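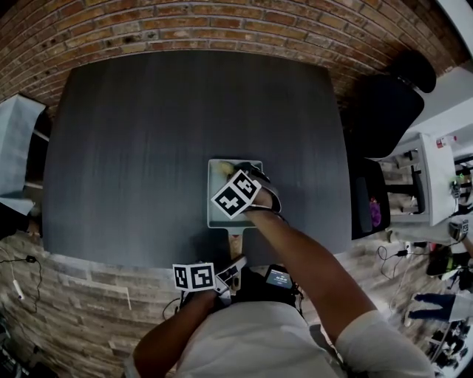
Fig. 6. Square pan on the table, handle towards the front edge, food in one corner.

4 Using the square pan

This section covers the Pelline square pan supplied with the Trament table set. Read section 3 (Unpacking and first wash) before you start. The pan has raised sides on all four edges and one long handle. The parts list at the back of the manual gives the order number for the pan as 3,592 and for the spare handle screw as 267.

4.1 Placing the pan

1. Clear a space on the table at least twice the width of the pan. Leave the space near the front edge, where it can be reached with a straight arm.

2. Wipe the table top with a dry cloth. Crumbs under the base will cause the pan to rock.

3. Set the pan down with the handle pointing towards you, as in Fig. 6. The pan may be placed slightly to one side of centre if that suits your working hand.

4. Check that the end of the handle does not project past the table edge.

5. Press lightly on each corner in turn. If the pan rocks, move it and check again. If it still rocks, see 4.5.

Note: Left-handed users may turn the handle up to a quarter turn to the left. Do not turn it away from you. The handle screw is tightened from the underside and works loose more quickly when the pan is pulled from the far side.

CAUTION: Never place a hot pan directly on the table top. Use the mat supplied. The finish will mark and the mark cannot be polished out.

4.2 Loading food

1. Place the first piece in a far corner, against the two raised sides. The sides hold the piece while you lift or turn it.

2. Add further pieces along the far side, then work forwards. Leave a finger's width between pieces.

3. Do not stack. Food resting on the rim will slide when the pan is carried.

4. For soft foods such as omelette or sliced cheese, load one piece only until you are used to the depth of the pan.

4.3 Turning and lifting food

1. Approach from above and bring the tool down inside the raised side. Do not drag it over the rim.

2. Close on the piece at its thickest part. Thin edges tear.

3. Lift until the piece is clear of the sides, then move it across. With a piece in the corner, draw it a little towards the middle before lifting.

4. Lower the piece fully before letting go.

Note: If the pan moves during step 2, too much sideways pressure is being used. Steady the handle with the other hand or with a second tool.

CAUTION: Metal edges will scratch the cooking surface. Scratches do not affect safety but food will stick along them. The guarantee does not cover them.

4.4 Carrying the pan

Carry the pan by the handle with one hand and support the opposite side with a folded cloth. Keep it level. Clear the floor of chairs, bags and cables between the table and the place where you intend to set the pan down. Do not carry the pan with liquid in it above half the height of the sides.

4.5 Faults

Pan rocks on the table
Clean the base and the table top. If the fault remains, check the table feet (section 2.3) before returning the pan.

Handle turns or feels loose
Tighten the screw with the key supplied. Stop when it is firm - the thread is soft and will strip. Replace the screw if the head is worn.

Food sticks in the corners
Soak the pan in warm water for 30 minutes and clean the corners with a soft brush. Do not use wire wool. Oil the corners lightly before the next use.

Marks on the table top
Light marks can be removed with a damp cloth, wiping along the grain lines. Do not use cleaning powder.

4.6 Cleaning and storage

1. Allow the pan to cool fully on the mat.

2. Wash by hand at no more than 59 °C. Dishwasher use will dull the outer surface and loosen the handle.

3. Dry at once, including the join between the handle and the side.

4. Store flat. If other pans are placed on top, lay a cloth between them.

Spare screws, handles and mats can be ordered from Fakhoury Spares, quoting the part number. Allow two weeks for delivery, or three if ordering in October. For the folding stand, continue to section 5.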